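Cluneo app keeps dropping shared grocery list items - still open

Hi again, Thodoris Petridis here, picking this back up from my last message. The list sync is still eating things, and I've now tried everything in your reply (twice, in the case of the cache one).

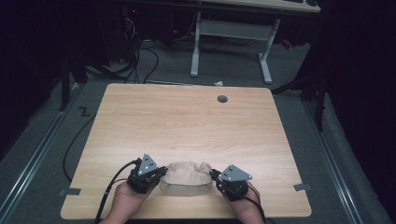

So, what I did. I signed out on both phones, deleted the app, restarted, and installed it fresh. The list came back with 500 entries, most of them old stuff I'd checked off months ago! I cleared those, added six new ones on my phone, and only five showed up on my wife's. The missing one was oat milk. I added it again and then she had it two times and I had it zero times.

Next I turned off battery saver - no change. Switched from our home wifi to mobile data, and that did help for an evening, but by breakfast the list was back to how it looked in January.

One thing I noticed: it only happens on the list called Holst, which I made before you added the sharing feature. The newer one, Jasbridge, works great on both phones. Could the old list be stuck in some older format?

I'd rather not retype it all, so if you can convert it on your end, please go ahead. You have my OK to reset the sharing link too.

Thanks!
Thodoris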